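Ticket 2632
Product: Brenlow hand-held gripper, left and right units
Opened by: Plotberg Test Laboratory
Assigned to: Lemma Hardware Support
Component: marker tracking
Status: Pending customer verification

Reported issue

During the May comparison of the Brenlow and Flekier hand-held grippers, the left Brenlow unit lost its tracked position at irregular intervals. Loss was recorded in 23 of 50 trials. The right unit was affected in three trials. The Flekier pair, tested at the same station with the same operator instructions, showed no comparable fault.

Steps taken by the customer

The left and right marker cubes were exchanged between units. The fault remained at the left position. The left cord was replaced with a spare and the trials were repeated, with no change in the result. Controller firmware was confirmed to be the current release on both units.

Support requested a view of the station from the head camera, with both units held in the working position.

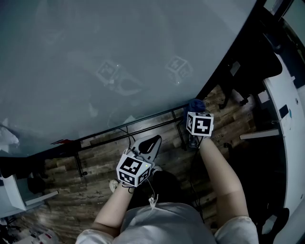
Attachment 1. Head camera view, both marker cubes over the test table.

Support response

The attachment has been reviewed. The tabletop is glossy, and both cubes are reflected in it. The reflection of the left cube also contains a small bright spot. Under these conditions the tracking software may accept a reflected marker as a valid detection, and the estimated position will then jump or be dropped. Exchanging the cubes would not correct a fault of this type.

The customer is asked to complete the following:

1. Cover the full work surface with a matte, non-patterned mat.
2. Remove loose items from the tabletop before each trial.
3. Set the reflection filter in the Lemma controller to "strict" and restart the tracking service.
4. Repeat the full set of 50 trials with the Brenlow pair, followed by the Flekier pair.
5. Attach both tracking logs to this ticket.

Results obtained on the uncovered table should not be used in the comparison report for either product.

Customer reply, 3:23 p.m.

Instructions received. A mat has been ordered. Testing of both pairs is suspended until it has been installed.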